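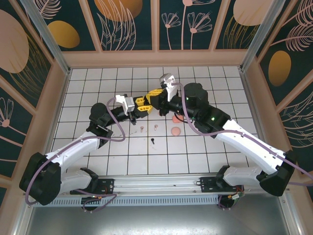 Fig. 1. The two-arm cell, grippers close together over the tiled table.

Work and Automation, handout for session 5
Teacher: Consolacion Catacutan
Version of July 2, 2023

Topic of this session: what happens to a job when a part of it is given to a machine

Please read this handout before class and bring the task sheet from last time. We will work with one case only, the small parts department at Istmont. I worked there before I became a teacher, so I know the place, but I ask you to check my opinions against the interviews.

1. The case

Istmont sorts and prepares small parts for other companies. The largest customer is Visser. Before April, all handling was done by hand at long benches. In April the company started to use a cell with two arms, which the workers call Elalon, after the name of the project. The department did not become smaller. The tasks inside it were divided in a new way, and this is what interests us.

2. Job and task

In many discussions people say "the robot takes the job". For our analysis this is too general. A job is a group of tasks. At the old bench, one worker had the following tasks:
- take the parts from the tray
- turn each part to the correct side
- look for damage
- put the part in its place
- write the result on the order card
- explain to a new colleague how it is done

The cell was bought for the tasks of picking and placing. Looking for damage stayed with people, and also the order card. The last task, explaining, was not written in any plan. Please remember it, we come back to it in section 4.

3. What is difficult for the machine

Parts of different form must be held in different ways. A flat piece gives the fingers very little to hold. A piece with a round head and a narrow stem can be held at the head or at the stem, and the choice decides how it can be put down later. A worker makes this choice without thinking and often cannot say afterwards why. When Istmont prepared the cell, the engineers asked the workers to put this knowledge into words. Lesego Dlamini, who had the most years at the bench, told me that these talks were the most tiring part of the whole change.
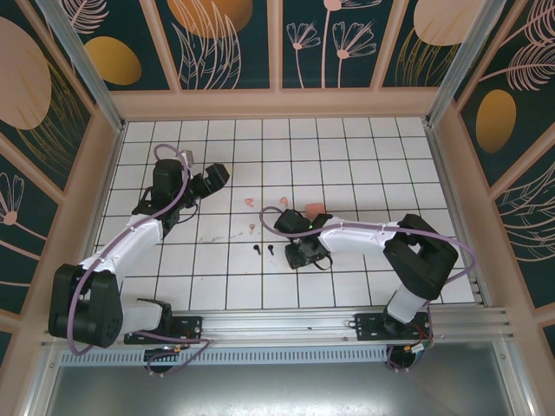

Fig. 2. The same cell with the arms apart. Pink, peach and black pieces on the tiles.

4. What changed for the people

Hours and pay. The contracts stayed the same. The evening shift was reduced to 2 persons.

Position of the body. Workers now stand and walk more. Some like this. Bheki Matlala says his back is better but his feet are worse.

Attention. At the bench, a worker had the speed in his or her own hands. Near the cell, one waits, and then must react quickly. Several workers call this waiting "empty time", and they do not mean rest.

Learning. A new person used to sit next to an experienced one and see up to 200 parts in a morning. Refilwe Xaba came after the change and learned from the Tostar manual, which has 318 pages. She says she knows all the stop messages, but she is not sure with the parts themselves.

Voice. Elmarie Magagula, the shift leader, asked that workers can change the order of the trays without a call to the engineers. This was accepted after a long discussion.

5. Terms to know

Task allocation: the decision which tasks go to people and which to the machine.
Tacit knowledge: what a person can do but has difficulty to explain.
Remaining tasks: the work which is left to people because it was not automated. Often it has no name in the job description.

6. Preparation for the next session

Choose a workplace you know. Write down the tasks of one job there, also the small ones. Mark which of them a new worker learns only by watching. One page is enough. Handwriting is accepted if I can read it.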